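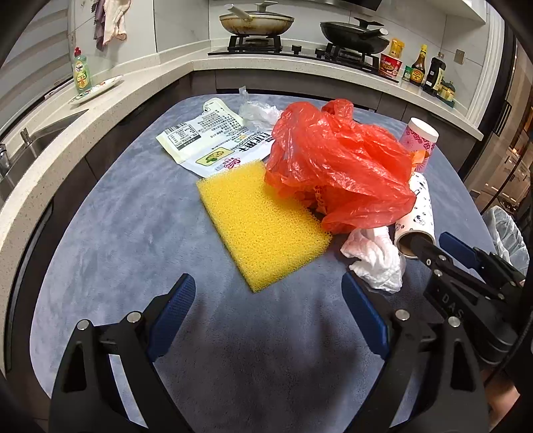 Zirulon / Trotby joint working meeting - table clearing by demonstration
Minutes, November 2020
Apologies: two from Trotby, one from Ansah (late, then joined by phone for item 3)

1. Last minutes
Agreed. One fix - "left hand only" should read "left hand first".

2. Where we are
Target for the kitchen set is 3000 accepted demonstrations by April. Logged so far 3109 attempts, of which 400 still to be reviewed, so total means nothing yet. Trotby asked for accepted figure only in future reports. Agreed.
63 rejected last batch. Most common reason: fingers closed before the pads were square to the object. Second: operator's sleeve over the grip.

3. Soft items
Long discussion. Plastic bags are the worst thing on the list and everyone knows it. Rigid stuff (tubes, canisters) fine. Ansah view - take the bag by a twisted part, low down, and hold there before lifting. Trotby view - doesn't matter where, the policy needs to see variety.

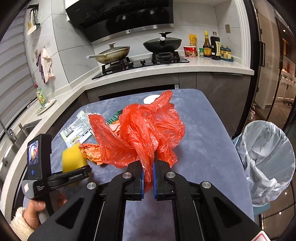 Compromise: twisted part first for the next batch, then free choice. Hold pinch for a slow count of two before any move, otherwise the start of the grasp gets lost in trimming. Operators not to shake the bag out. Nor smooth it flat beforehand, this was happening.
Sponge - asked if it counts as trash. It does not. Stays on table. Task sheet to say so in bold.
Tissue - yes, trash. Wrappers yes.

4. Two hands
Both grippers to start open and clear of the clutter. Second hand may steady but no passing hand to hand in mid air untill we have a label for it. Ansah to draft the label.
Somebody asked about clearing everything in one sweep with both. No. One item at a time to the bin.

5. Remote control vs by hand
Brusis arm still slower by remote than the hand-held grippers, operators tire of it. Proposal to drop remote from kitchen tasks altogether - not agreed. Keep a small remote set for comparison, same table, same items. Lag complaint passed to Brusis again, no reply yet.

6. Resets
Clutter must be re-thrown between takes, not placed. Several runs last batch look identical. Bin liner to be pulled well over the rim, loose folds catch the fingers otherwise - check at every reset.

Actions
- Zirulon: accepted figure, task sheet
- Ansah: hand-over label draft
- Trotby: reveiw the 400
- Brusis: lag (chase)

Next meeting same place, time to be circulated.

Recent items
Minutes - drawer and cabinet tasks
Operator notes: grip pads, when to change
Rejection codes, short list
Remote sessions - booking sheet
Minutes - dish rack trial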